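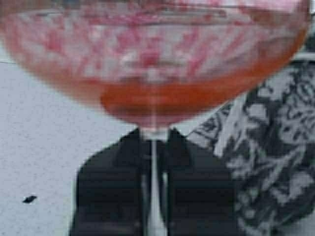
wrist cam view, gripper on the stem, smoothie glass of doom 🍓

ok a few of you asked what happened with the dish-clearing arm so I'm going to do the whole story in one go. It's a long one, get a snack

Quick catch up if you're new: I've been teaching an arm to clear a table. Pick up the glass, carry it to the rack, let go, come back. The arm is a secondhand Wollinon, the gripper is a Gralia with the black fingers it came with, and the code is mine, so you already know where this is headed

Mugs were fine. Tumblers were fine. Plastic bowls, totally fine, I was getting cocky. Then I moved on to stemmed glasses and everything I thought I knew about gripping stuff went out the window

The grip in the photo is the good one, by the way. Right up under the bowl, both fingers on the stem. If every grab looked like that one I wouldn't have a thread to write!

So. The fault. Glass number whatever, a different one from the photo but same shape. Arm comes in, closes, lifts, all very pretty. Gets halfway to the rack and I hear this tiny tick. You know the sound. I said a word

Then it stopped. Just froze in midair holding a glass with half a smoothie still in it, and the status light went from green to that slow amber blink

And here's my first mistake, please learn from me: I walked up to it. Amber on this controller means "paused," and in my head paused = safe. It is not the same thing as stopped. The motors are still on. It's waiting for whatever it was waiting for, and when it gets it, off it goes

It got it when I was maybe a foot away. The arm finished its move at full speed like nothing had happened, the bowl kept going and the bottom half of the stem did not. Smoothie on the wall, smoothie on me, glass all over the floor

I'm fine!! One little cut on my thumb and that was from cleaning up, because I was mad and didn't go get the gloves. Mistake number two

ok so what went wrong, for the nerds (hi nerds)

The gripper has a force limit. I had set it. I KNOW I had set it, I have the note where I wrote it down. It was supposed to be 8 newtons for anything with a stem, which is a gentle little hug

What it was using was 14. Which isn't crazy, a mug wouldn't even notice. But on a thin stem, with the weight of the drink swinging around on top every time the arm speeds up or slows down, it's a lot

Where did 14 come from? It's the default. The gripper goes back to it every time it loses its connection for a second and reconnects. My number gets sent once, at startup, and never again. So one little hiccup on the cable and it quietly forgets the hug and goes back to handshake

I went back through the log and there it was, gripper dropped out and came back 3 times that session. Three! And the only thing my program did about it was print a line that said "reconnected" in the same gray text as everything else. I'd scrolled past it all afternoon

And the freeze was the same bug wearing a different hat. Cable hiccup, arm can't hear the gripper, arm pauses. Gripper comes back, arm says oh great and carries on. I wrote that. Past me thought auto-resume was a cool feature and has a comment in the code with a smiley face next to it

Someone's going to ask about the cable so: yes. It was the cable. It rubs at the wrist when the hand turns all the way over, and there's a shiny spot on the jacket where it's been bending. New one's on the way from Drulley, and this time I'm leaving a proper loop in it

Now the part I keep chewing on, which is the camera. I had this idea that the wrist camera would catch a bad grip. Look at the photo again though. The bowl takes up most of the top and it's so smeared with pink that you're mostly looking at streaks. You can sort of make out the pattern of the cloth through the side of it and that's about it

A hairline crack in that? No chance. My glass checker (I call it that, it's a very small script with a big title) was trained on clean glasses. Show it a dirty one and it's very, very sure about everything. It gave the broken one a pass. I checked

And it's a table clearing robot. The glasses are ALWAYS going to be dirty. I don't know what I was thinking

Sent the log to Getsemaní Villalobos, who has been doing this way longer than me, and the whole reply was "why does it get to decide when to start again?" I stared at that for a while and then went and deleted the smiley face

So, changes as of 8/5/18:

Auto-resume is gone. If it pauses, it stays paused until I press the button, and the button is now over by the door and out of reach of the arm

Force limit gets sent before every single grab, and then the program asks the gripper what number it's got. Wrong answer, no grab

Any dropout gets a loud ugly beep. My neighbor may have opinions

Stemmed glasses go at a crawl, with the liquid poured out first by a human (me)

And safety glasses, every time, even if I'm "just watching." I was wearing regular ones and I got lucky

I did a bunch of slow runs on plastic stemware after that, unplugging the gripper on purpose in the middle of a move, and it sat there and beeped at me like it should. Haven't gone back to real glass yet. I want the new cable on first

Also thinking of trying the soft finger pads from Aidoo. If anybody has used them on something skinny like a stem, do they slip when they get wet or sticky? The page only shows them holding an apple

Oh and for the person who asked about repeat runs, my goal was 1000 grabs without a break by November. Counter's back to zero. It's on a sticky note on the fridge and I had to cross out a number I was pretty proud of

Will post the cable swap when it gets here. If your arm has an amber light, go look up what it means tonight, please, before you stick your hand in there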